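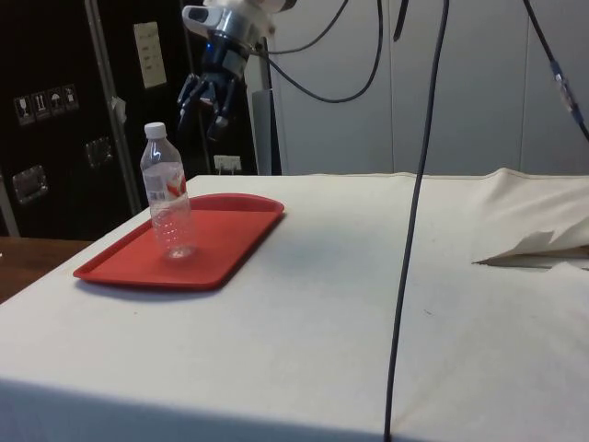 Orhun Uysal asked whether the Zitomico tablecloth would hold its shape after repeated commercial laundering, as his own set of 4 had shrunk at the hems before the end of the first season. His question reached the Ginbridge purchasing office in writing and shaped much of this review.

The Zitomico is a cotton and polyester cloth sold for banquet rooms, school dining halls and parish functions. Ginbridge placed it in regular service at the Holovko dining hall and laundered it on the standard linen program, without starch. After over 500 covers, the hems remained straight. Shrinkage was slight along the length and could not be measured across the width.

Stain release was less satisfactory. Tea and gravy came out in one wash. Beet juice did not, and a second treatment left a pale ring – visible in daylight, less so in the evening. The supplier's care sheet recommends cold soaking before the wash, a step that few kitchens will have the staff to carry out on a busy night.

Ironing is easy while the cloth is damp. Left to dry fully, it creases along the fold lines and needs steam. Storage on rollers is preferred where space allows.

The Munomau cloth, reviewed last June, is heavier and hangs better at the corners, but it takes longer to dry and costs more to replace. For daily service the Zitomico is the more practical purchase. For formal dinners the office will continue to order Munomau.

Orders should quote stock number 908. Delivery to Holovko took three weeks.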